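An afternoon at the Orkuvley open day

2023-03-28

I had wanted to visit the Orkuvley lab for a long time, and when they announced an open day I put my name down the same evening. The bus took 80 minutes and I arrived too early, so I drank a coffee in the entrance hall and read the posters. One of them said the building has 394 sensors. I did not find out what they all measure.

Our group began in the simulation room. I expected big machines and there were mostly desks, but I liked this part the best. They practise every task first in a simulator which they call Stella. The guide told us that a new task is run 1,000 times there before anybody tries it on the real arm next door, which has the name Nidis. My favourite question came from a boy in the front row, who asked if the robot gets bored. The guide said she gets bored earlier.

She put the simulator on the large screen and explained how the colours help the people at the desks. The fingers are teal and the housing behind them is black, so you can tell quickly which part is which. I asked if they could make the table look more like a real kitchen table. She answered that they change the surfaces often, because a robot that knows only one clean table is lost on another one.
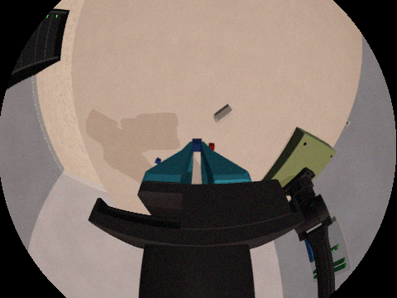
Page 2 of 3

The small grey block on the round table looks very simple, and I said so. Then I was allowed to try with the hand controller, and I needed many attempts only to come near to it. It is difficult to judge the depth when you look from behind the fingers. My neighbour did it better than me, but she plays a lot of video games.

After the break we went over to see the real Nidis, and for that I had to leave my bag in locker 232.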